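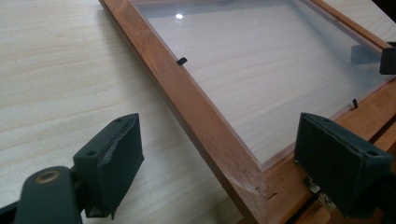 Les cadres reprennent du service

Accepter les cookies | Gérer mes préférences

Imprimer cet article | Envoyer par e-mail

Un cadre en bois a la vie longue, à condition qu'on l'ouvre de temps en temps. Apostolos Politis en a vu passer 2 000 dans son atelier de Rellgate, et la plupart n'avaient pas été démontés depuis leur achat. La poussière finit par se loger sous la vitre, le long de la feuillure, là où le chiffon ne va pas.

Il travaille face contre table. Les languettes noires qui retiennent le verre se relèvent au pouce ou avec une lame émoussée, jamais au tournevis – le bois tendre marque tout de suite. Un éclat près d'un angle, comme sur ce cadre couleur miel, ne l'inquiète pas. Il ponce très peu, passe une cire teintée et laisse reposer 45 minutes avant de lustrer. Le joint d'onglet mérite plus d'attention : si la ligne sombre s'ouvre quand on appuie, il faut recoller et serrer jusqu'au lendemain.

Pour le verre, de l'eau tiède et une goutte de savon, puis un chiffon de coton. On tient la vitre par les chants, avec des gants si l'arête n'est pas rodée. Elle se remet en place bien sèche, sinon la buée reste enfermée contre le papier.

Busisiwe Lekota, encadreuse à Kestdale, conseille de garder le cadre et de changer le passe-partout. « Les gens apportent une gravure et veulent du neuf. Je leur demande d'abord ce qu'ils ont au grenier. » Elle coupe ses cartons sur mesure, en blanc cassé le plus souvent, et remplace les languettes qui ne plient plus.

Son atelier reçoit sans rendez-vous le samedi matin. En novembre, mieux vaut déposer les cadres tôt – les commandes de fin d'année passent dans l'ordre d'arrivée.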